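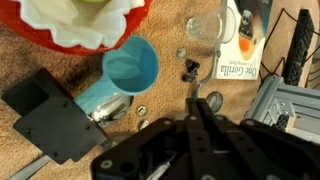

Section 5: Setting up your net worth page

Right, this is the bit I was looking forward to when I started writing this guide! By now you should have Rallo installed and at least one bank account added (if not, pop back to section 4 and come back when that's done). The net worth page adds up what you own, takes off what you owe and gives you one big number at the top. Mine was a bit of a shock the first time.

Before you start, dig out your latest statements. I did mine from memory at first and had my pension wrong by 1,428 pounds, so please don't do that.

1. Open the side menu and tap Worth, then Start new page. Give it a name. I use "Home" for the joint stuff and "Mine" for everything else.

2. Choose your main currency. Pounds is already ticked.

Caution: you can't change the main currency later without wiping the page. I found this out the hard way after a summer of typing things in.

3. Tap Add something I own. Start with savings, then pensions, then shares. Type the value exactly as it's printed on the statement, pence and all.

4. Add your house if you have one. Put in what you think it would sell for today, and leave the mortgage out for now, it gets its own line in step 6.

Note: if you save with Iltbridge or Lurncombe, Rallo can fetch the balance for you. Tap Link, sign in, and wait for the green tick. Tôn accounts still have to be typed in by hand, and I grumble about it every month.

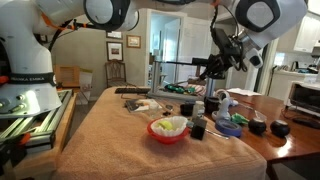 Fig. 5. Robot arm on its base, with a second arm at upper right

5. If you own part of a business, tap Shares in a private firm and enter your slice as a percentage. I have 15 per cent of a friend's bakery and I value it very low (sorry, but flour is dear). Be mean with these figures, you can always bump them up.

6. Now tap Add something I owe. Mortgage, car loan, credit cards, the lot. Type each one as a plain number with no minus sign, as Rallo puts that in for you.

Caution: a card you've linked under Accounts is already counted. Adding it again here takes it off twice. My page was 129 pounds short for weeks and that was why!

7. Tap Work it out. Your total appears at the top, with owned on the left and owed on the right.

8. Set a reminder under Page options. Once a month is plenty for me, and I skip August altogether, when we're away and spending too much to want to look.

Note: the total doesn't knock off any tax you might pay on selling things, so treat it as a rough guide.

If the total shows as a dash, one of your lines is blank. Scroll down, look for the grey box, and either fill it in or swipe left to delete it.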